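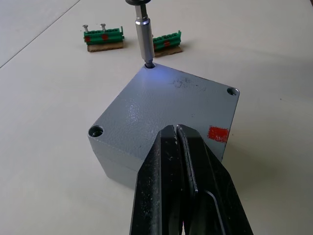 Figure 6. Driver bit in a lid screw hole, seen from the wrist camera.

6 Setting Up the Lid Fastening Station

This section covers the alignment of the driver bit to the enclosure lid on the Trundow bench cell. Do it at first installation, after any change of bit or bit holder, and whenever the gripper fingers have been removed. You will need the teach pendant, a 2 mm feeler strip, a lint-free cloth, and a reference enclosure that has passed incoming inspection.

Sections 4 and 5 (mounting the arm, setting the wrist camera) must be finished first. If the camera has been moved on its bracket, go back to Section 5.3 before you continue.

CAUTION: The driver can start from the pendant as well as from the program. Set the driver enable switch to OFF for all of 6.1 and 6.2.

CAUTION: The bit comes down close to the finger tips. Keep your hands out of the space between the fingers and the shaft while arm power is on.

6.1 Preparing the table

1. Clear the table where the enclosure will sit. Wipe it with the dry cloth. Grit under the base will tilt the lid enough to spoil the alignment.

2. Place the reference enclosure with its lid up and one corner pointing away from the arm. On the camera view the top face should look like a diamond, with the far corner under the driver.

3. Check that the lid is down on the base all the way along the seam. Press each corner with a finger. If any corner rocks, take the lid off and look for trapped wire or burrs.

4. Check the colored mark on the lid. On the enclosure in Figure 6 the red-orange patch is near the right corner. Turn yours to match. The program numbers the holes from this mark, and an enclosure turned the wrong way will be worked in the wrong order.

5. Terminal block strips may stay on the table if they are beyond the enclosure and clear of the shaft through its full travel. Leave them on their cardboard pieces. Any upright screws on the strips must be lower than the holder at its lowest point.

Note: Smudges and light marks on the lid do not affect alignment. Clean the lid only if the camera fails to find a hole. Solvent can dull the finish and change how it reflects.

6.2 Aligning the bit

1. Turn the driver by hand and check that the bit is seated. There should be no play between the bit and the shaft. If there is, tighten the dark collar above the hexagonal section and check again.

2. On the pendant, open Tools > Driver > Align. Select the far corner hole.

3. Set jog speed to 20 percent. Do not use a higher speed in this procedure, even for the approach.

4. Jog the driver down until the tip is just above the hole. Slide the feeler strip between tip and lid. It should pass with light drag.

5. Look at the tip on the camera view, then directly from the side. The camera sees the bit at an angle, so a bit that looks centered on the screen can still be off in depth. Trust the side view if the two disagree.

6. Jog in X and Y until the tip is over the center of the hole. Use single steps for the last part of the move.

7. Remove the strip and lower the tip into the hole. It must go in without touching the rim. If it touches, raise it fully before correcting. Moving sideways with the tip in the hole will scratch the lid and can bend the bit.

8. Press Store. The pendant shows the new offset. Write it on the station card, along with the bit type — you will want both the next time the bit is changed.

9. Raise the driver to its home height and repeat steps 4 to 8 at the left and right corner holes.

Note: If the three stored offsets differ by more than 22 counts, the enclosure has moved or the table is out of level. Start again from 6.1.

6.3 Checking finger clearance

The fingers point in toward the lid while the driver is working, and they should come near the enclosure without resting on it.

1. Close the fingers to the working width stored in program 158.

2. Lower the driver to the far corner hole at jog speed.

3. Check for a visible gap between the fingers and the lid. Then check the left and right holes the same way. The gap is often smallest at the side holes.

4. If either finger touches, raise the driver and adjust the finger height in Tools > Gripper > Offset. Do not bend or file the fingers.

Light scuffs on the finger surfaces are normal wear. Replace the fingers as a pair if the tips are chipped or no longer meet evenly. The Wiriya spare finger set is supplied with its own screws; do not reuse the old ones.

6.4 Test cycle

1. Put a screw in each hole and set the driver enable switch to ON.

2. Run program 158 in step mode. Stop after each hole and look at the screw head.

3. If all heads sit level in their countersinks, run the program once without stops.

4. If the pendant shows fault 1540 (bit not seated), switch the driver off and go back to 6.2, step 1. A second fault 1540 at the same hole usually means a worn bit.

5. Save the settings under Tools > Backup and remove the reference enclosure.

Repeat 6.2 and 6.3 every 20 working days. For the Rastow short-shaft driver, use the travel limits in Appendix C in place of those stored on the pendant.

Vinurach Bench Cell Set-Up Guide, revised July 22, 2021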